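Rukent Two-Arm Tabletop Kit: Review After Four Months

Price paid: $2,580, plus $182 for spares
Build location: Sena shared workshop, back bench
Software used: Wileo, desktop version

I ordered the Rukent kit in February and finished the build in March. It has been running most evenings for the four months after that. This review covers the assembly, the hardware, the software and how it handles the one job I care about, which is laying and clearing a place setting.

What comes in the box

The kit ships in two cartons. You get parts for two arms, two grippers, three cameras, the control boards, the power supply and a front mounting bar. The arm segments are perforated, so you can bolt things to them wherever you like. The table and walls are not included. The manual tells you to supply a flat surface and gives a drawing for the hole spacing.

There are 434 screws, nuts and washers in the hardware bags. I know this from the packing list, and I checked the bags against it before starting. Two of the longer screws were missing. Rukent mailed replacements in nine days, but by then I had bought a pack from Mabuza and moved on.

Assembly

The manual says a weekend. It took me three weekends and a few evenings. I had built kit furniture and a 3D printer before, and I would not call this harder than the printer, but there is more of it.

The base joints go together first. Steps are in the right order and the diagrams are clear up to the elbow. At the elbow the diagram for the right arm is a mirrored copy of the left, and one bracket is shown backward. If the arm stops short of full extension when you move it by hand, that bracket is the reason. Fixing it means taking out six screws and starting that page again.

Cable routing is the weakest part of the manual. It gives half a page to it. My cables now run in wide loops from the grippers down to the front of the table. It looks untidy and it works. I first tied them tight along the arm segments, and one connector pulled loose during a wrist turn. Leave more slack than you think you need.

I put strips of white tape on the front bar. It gets scuffed and has to be replaced now and then. I also put up walls on three sides in a pale color. Before that, people walking past the bench changed the background in the fixed camera, and the results were worse.

Hardware

The arms are stiff enough for light objects. A dinner plate is close to the limit when the arm is stretched out. A fork or a cloth is no trouble for the motors.

The grippers are good. The fingers narrow to a point, and that matters for cloth. I have used a cheaper gripper with blunt pads and it could not pick up a hem at all. The broad part of the finger does block a fair amount of the wrist camera's view. You get used to working with what is left.

The boards have green status lights that you can see from across the room. The fan in the power supply is loud. Sena closes at 10 p.m., and in the last hour it is the loudest thing in the building.

One motor in the left wrist failed in May. The spares order was for that motor and a set of finger tips. Swapping the motor took an hour, and the arm needed to be calibrated again afterward. Rukent did not cover it under warranty, on the grounds that I had opened the joint. I had opened it to reseat the cable, as their own support page suggests. I am still unhappy about this.

Software

Wileo is free and Rukent recommends it. It found both arms on the first try. The right wrist camera needed a different port. Calibration is well explained and takes twenty minutes.

Recording is simple. You move the arms through the task, save the run and mark whether to keep it. Naming runs is clumsy, and there is no way to rename a group of them. Playback shows all the views together, and I use that more than anything else in the program.

Two crashes so far. I lost one session of work in the first and have saved every run separately ever since.

The table-setting job

My setup is a plate, a fork, a knife and a cloth napkin. The flatware was easy to get working. The plate took longer. A flat plate on a flat table gives a gripper very little to hold, and it has to be taken by the rim.

The napkin has taken most of my time. It never lies the same way twice, and a grasp that is right for a folded corner is wrong for a crumpled one. A plaid cloth has been easier for me to work with than a plain white one on a white table. I can see where the edges are when I go back over a run.

Is it worth the money?

If you want two arms and do not have a machine shop, yes. The parts are decent and the grippers are better than I expected for the price. I would budget for at least one spare motor, and I would not rely on the warranty. If you only want to move blocks around, one arm from the same range would be enough.

The napkin and the plate from the arms' side, with the full bench in the second photo: 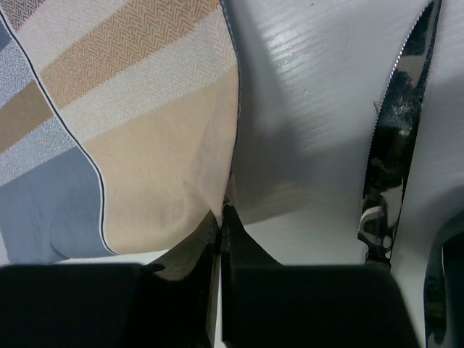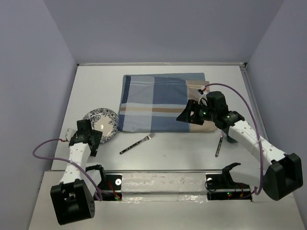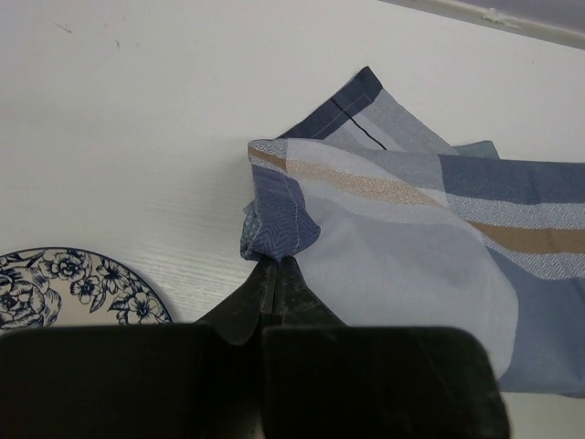
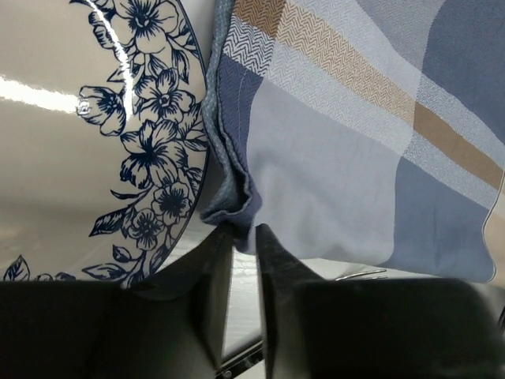

Dineo Jacobs: I have the same kit and had the same bracket problem at the elbow. My copy of the manual had a correction slip tucked in the back, which I found after I had already done it wrong. On the motor, write to Rukent again and include the link to their support page. They turned me down the first time too, and then sent a replacement in June. For the fan, I moved the power supply under the bench on a rubber mat and it helped a little.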